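Subject: Re: Has anyone tried the Plondovus fingers on cable work?
Date: 17/07/2026
List: Kodari small-cell automation list

Hi all,

Long reply, sorry in advance, but I've been wanting to write this one up and the question finally gave me the push.

> Our shop is looking at the Plondovus finger set for taking apart
> old office desktops. The boards and metal are easy enough to sort once
> they're out, but the cables eat up the day. The product page only shows
> the fingers picking up blocks and bottles. Has anyone on the list had
> them inside a real computer case? I'd like to know:
>
> 1. Do they fit between the drive cage and the board?
> 2. Can they hold a flat cable plug or just the wire?
> 3. Is the Sostik software worth the extra money, or can we keep
> using what we have?
>
> We have a trial offer that runs out soon and I have to give the boss
> a yes or no.

Short answer: yes, yes with some care, and yes if you have more than one person teaching jobs. We've had the trial kit since March and I'm having a great time with it. I don't work for them and we don't get a discount, so take this as one happy user talking (with a few gripes further down, because there are a few).

Our kit came with 2 sets of fingers, the wrist camera mount, and a license for Sostik. We were already running our own arms, so I can't tell you anything about buying the whole package from one place. Setup took me an afternoon, and most of that was me hunting for the right hex key.

Now to your questions, in your order.

1. Fit inside the case

The fingers are thinner than they look on the product page. The tip goes down into the space below the board, next to the drive bracket, and there's still room to turn the wrist a bit. We mostly work on mid-size towers laid flat with the side panel off. The tight places are always down by the drive cage, where the power wires bunch up with everything else. You do have to plan your way in. If you come straight down you'll land on the harness, so I bring the wrist in from the open side and let the fingers go in at a slant.

The view from the wrist mount is what sold me. You get the tips and the target together, so you can tell whether you're on the tab or on the wire next to it. In the shot below it's a light blue tab between the fingers, and you can see how much cable there is to stay clear of. 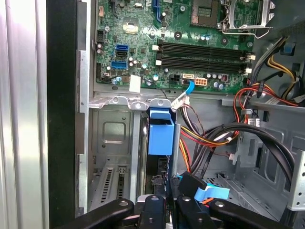 2. Holding a plug

This was the part I worried about most, and it's the part I now like best! The old fingers we had were flat and wide, good for boxes and hopeless for connectors. These come to a narrow tip, and they'll take a small connector block without swallowing everything around it. Pull tabs are even better. If the cable has a tab, grab the tab. I wish every maker put tabs on every cable, but you get what you get with office machines.

A few settings that work for us:

Start at a low grip force and come up slowly. The preset called "small parts" is too strong for old plastic, in my opinion. I made a copy of it and turned it down.

Pull along the line of the plug. That sounds obvious until you're doing it from a seat across the room and the camera is tilted. I now rotate the wrist so the plug looks straight in my view, and then I pull.

Let the arm pause after the grip closes. Half a second is plenty. Without it we got a lot of tabs popping out sideways.

Don't try to grab a bare wire unless you've got no other choice. It can be done, but the wire rolls between the tips and you lose track of which way the plug is facing.

I ran 129 pulls in our first proper trial, all on connectors near the drives, and wrote down every one. I'd suggest you do the same during your trial period, because your memory will only keep the funny ones. My log is a plain spreadsheet with one line per pull: which connector, tab or no tab, which preset, and whether I had to try again. I can send the blank sheet to anybody who wants it. 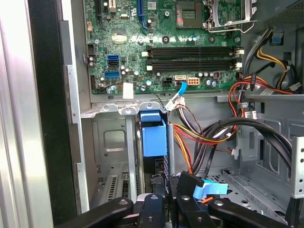 Black connector block with its light blue tab, held between the fingers over the drive cage floor.

3. Sostik, or stay with what you have

If it's just you, and you already like your own software, I think you could get by. The fingers take ordinary commands and don't care where they come from. But we have several people on the bench, and before this each of us had a different way of teaching a move, so every job had to be taught all over again when somebody was out. With Sostik the move gets saved with the camera view next to it. The next person opens it up, sees what the view should look like at each step, and goes from there. That alone made it worth it for us.

The other thing I like is side-by-side views. I keep the fixed camera on the left of the screen and the wrist on the right. The wrist is for the last little bit of the move, and the fixed one tells me where the elbow is and whether my cables are about to drag over something. You need both. I tried a full morning on wrist view only and kept bumping the case wall with the body of the gripper, which sticks out a good deal farther than you think when all you're looking at is the tips.

And please look after the cables on the arm itself. Ours run along the outside, and I've gotten into the habit of checking the slack at the farthest reach before I start anything. Here's the bench from the fixed camera, so you can see how the arm comes in over the drive end and what sort of space it wants.
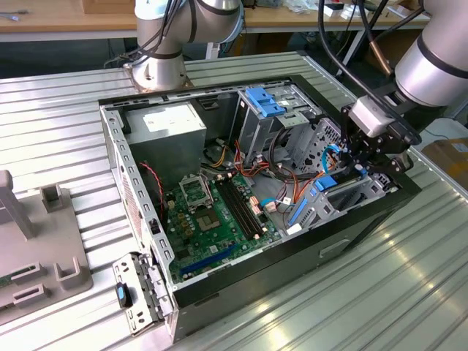

Kodari Refurb and Teardown Group, Bench Automation

That's us, by the way, for the people who joined the list lately. If you're anywhere near and want to try the fingers for yourself before you say yes, write to me off list and we'll set up a time.

More on the table, because people always ask. We use a ribbed aluminum top and I would never go back to a plain one. You can bolt the arm bases down where you like and move them when the job changes. The cases sit right on it. For a fixture you can buy the Plondovus part holder, but we made do with our own and I don't think we're missing much. Whatever you use, keep it outside the swing of the wrist. The gripper body needs more room to turn than you'd guess from the drawing.

Now the gripes, since I promised some.

The screws. There are a lot of them on the fingers and they're all out where they can catch a loop of thin wire. It's happened to me more than once. The fix is to watch your way out as carefully as your way in, but I'd love a version with the heads sunk into the plate. I've written to Plondovus and asked. They wrote back quickly and were nice about it, with no promises.

The color. Black fingers, black cables, black plugs. On a dim bench, the wrist view turns into soup. We added a lamp on the open side of the case and that helped a lot. A strip of light tape near each tip would help too, and I may try that next.

The size of the thing from some angles. When the wrist is turned far over, the gripper takes up most of its own camera view and you're left peeking past it at the drives. You can still work like that, but slow down, and lean on the fixed camera. Same goes when a person is reaching into the case while the arm is there. We hold the arm at a stop for that, and I'd make it a house rule from day one, even at low speed.

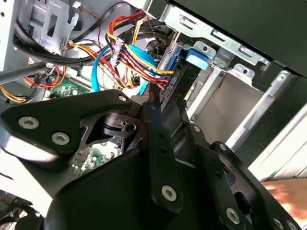 Wrist view with the gripper across most of the picture, drive bays at upper right and a hand coming in at the right edge.

The manual. It's 100 pages and the piece you want, how to set the finger zero after a swap, is on one of the last ones. Do it every time you change fingers. I skipped it once and spent an hour blaming the camera.

The license. It's tied to one computer. You can move it, but you have to ask, and then you wait. If you're planning to share the kit between two rooms, bring that up before you sign anything.

On price, I'd rather not post our number, and they seem to quote everybody a little differently. Ask for the spare tips to be included. Tips do wear, and we're on our second set after 327 logged pulls, counting the first trial and everything I've recorded after it. The plates and the rest of the body are holding up fine.

One more thing for your yes or no. If your trial is like ours was, you can ask for up to 2 extra weeks, and you should! The first few days go to mounting and fiddling. You won't learn much about cables until the fiddling is done. Pick one type of machine, stick with it, and save the weird ones for the end.

I haven't tried the set on laptops yet. We have a shelf of them waiting. Somebody on this list mentioned the Ra wrist a while back for very flat work, and if you have one I'd love to hear how it does with ribbon cables, good or bad. I'll post what I find with these fingers once I've done enough machines for it to mean something.

Good luck with the boss, and let us know which way it goes.

Kodari bench, teardown side

--
To leave this list, send a blank message with "unsubscribe" in the subject line.
Please trim quoted text when you reply.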